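Lilard Open Steel Bin
From the Vurnov workshop range
Item 1558

There are plenty of containers that will hold a pile of parts, and we have sold a good many of them over the years. The Lilard is the one we keep for ourselves. It started out as a plain gray bin for a customer who was tired of replacing cracked plastic tubs every spring, and it has been in our catalog ever since, with very few changes along the way (the rim got a bit stiffer, the price went up a bit, and we finally settled on one shade of gray).

It's an open bin with no lid, made to stand on a bench, a low platform or a solid floor. The rim is wider than the base, so the sides slope inward and whatever you tip in tends to drift toward the middle. People who sort by hand seem to love this, and so do people who are forever dropping things into corners and fishing them out again with two fingers. You can reach in comfortably from any side you like, which matters more than you'd think once you've spent a whole afternoon doing it!

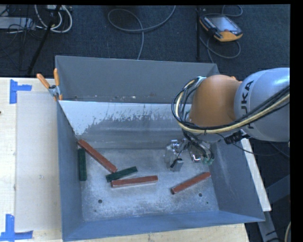
Wear is the subject we get the most mail about, and we would much sooner talk about it openly than send you a glossy brochure. A Lilard is a working bin and it will look like one. The paint on the outer faces holds up nicely with ordinary care, but the inside is going to take knocks, and after a while you'll have scratches and dusty light patches across the floor like these, with streaks running down the sloping side and a ragged edge where the whitish band has been scraped. A few crumbs of debris will settle along the panel too. Long blocks in red and green show up well against the gray, even when the floor is as mottled as this, so we suggest bright colors for anything you have to pick out again and again. If the marks bother you, a stiff brush and a damp rag will take care of the dust, and the scratches you may as well get fond of.

Details

Material: steel, painted
Capacity rating: 600 lb, spread evenly across the floor
Weight empty: 161 lb
Color: gray
Lid: none
Assembly: none needed, it arrives in one piece

Please do plan for that empty weight. It takes two people and a hand truck at the very least, and we'd be happier if you had a pallet jack waiting. The driver will bring it as far as your loading door, and from there it's yours.

Things that go with it

The Skendel liner is a thick rubber mat that lies loose on the floor of the bin. It quiets things down wonderfully if you're working with blocks, bar ends or castings, and it lifts out for rinsing. We don't recommend it for hot parts.

Sani touch-up paint comes in a small can with a brush in the cap. It's matched to the outside color, and one can goes a long way.

Ordering

Bins are built in small batches and usually leave us within 2 weeks. The October batch tends to fill early, so if you'd like yours before winter, a note at the end of summer is a good idea. Maëlys Hamel looks after orders and will gladly talk through sizes, liners and delivery with you on the phone any morning before noon. Have your door width handy when you call.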